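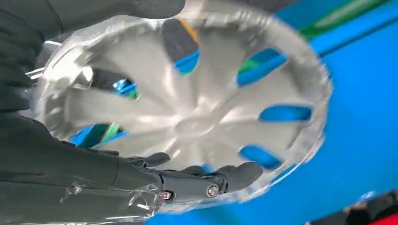 *Wheel cover in the hand, as the wrist camera sees it.*

# About Hokard

We teach robot hands to pick up car parts, and we do it with examples. Lots and lots of examples! Somebody guides the hand through a job, the cameras and joint sensors record it, and the recording goes into a growing library that a learning system can study. Then we reset the part and do it again, a little differently.

Hokard started with four people, a rented bay on Kakakhel Street and one question we couldn't leave alone: why can a new hire pick up a strange-shaped piece of trim on the first morning, when a robot needs weeks of programming for the same piece? We still don't have the whole answer. We do have a much bigger bay now, and 14 of us working in it.

## What we do all day

Most of our work is collecting. An operator takes the controls, reaches for a part, lifts it, turns it, maybe passes it to the other side or sets it down on its mark. A take can be very short. We keep the good ones, and we keep plenty of the clumsy ones too, with a label that says what went wrong (a slip, a bad angle, a finger in the wrong place). A system that has only ever seen perfect grasps has no idea what to do when one starts to go bad, and we learned that the slow way.

We're fond of awkward parts. Shiny plastic is hard. Clear film is really hard, because it crinkles and throws glare all over the picture, and the surface the camera thinks it sees is not quite the surface the finger touches. A wheel cover has openings between its spokes with whatever is behind it showing through, so even working out where the part ends takes some learning. We could clean all of this up with special lighting and bare gray test pieces. We'd rather record the mess, since a factory is full of it.

Our recording tool is called Rondow. It began as a small script for lining up video with finger positions and has been growing ever since. Operators can mark a take while they're doing it, which saves hours of scrubbing through footage later. The finished, checked examples live in Nonico, our library, sorted by part, grip and outcome. If you want every take where a long part was held near one end, you can ask Nonico for that and go get a coffee. (It used to be lunch. We're working on it.)

## Why the camera rides on the wrist

We record from fixed cameras as well, but the wrist view is the one we argue about most, and the one we love. It goes where the hand goes. It sees the fingertip meet the edge of the part, and it gets every tilt and blur along the way. People find it hard to watch at first! The room swings over, the ceiling turns up where the floor should be, and new operators often look away from the screen. After roughly two weeks most of them read it without thinking.

Long trim is a good test of that view. When you hold a piece by one end, the far end wanders, and a small turn at the wrist becomes a big swing out there. The clips and brackets on the back matter as well, as you can't just squeeze wherever you like.
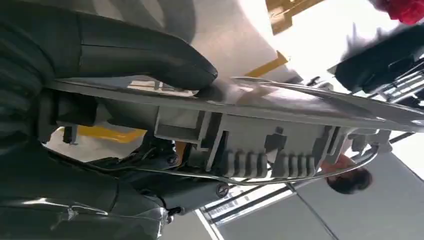
One visitor to our August open day asked whether all this collecting wasn't a bit old-fashioned, and wondered why we didn't simply build a simulator and let it run all night. It's a fair question, and we get it often. We do use simulation, mainly for planning reaches and for checking new motions before anyone tries them on the arm. But thin film and springy plastic clips are tough to simulate well, and each time we've compared, real takes have taught the system things about contact that the simulated ones left out.

## How we work

- Operators rotate every 3 hours. Tired hands make odd data.
- Whoever records a take does not grade it.
- Parts get moved, turned and swapped between takes, so the system doesn't just memorize one spot.
- Anyone can stop the arm, at any time, and no explanation is needed.

Operators also sit in on the training reviews. They're usually the first to spot when the system has picked up a person's habit along with the skill, like a pause before closing the fingers that came from one operator and then showed up everywhere.

## Working with us

We take on projects from parts makers and from research labs, and we like the ones where somebody says the part is a pain to handle. Send us a box of them. We also hire operators through the year. You don't need a robotics background, but patience helps a lot, and so does liking to do a small thing many times over. If you'd like to try the controls before you apply, write to the front desk and we'll set up an afternoon for you.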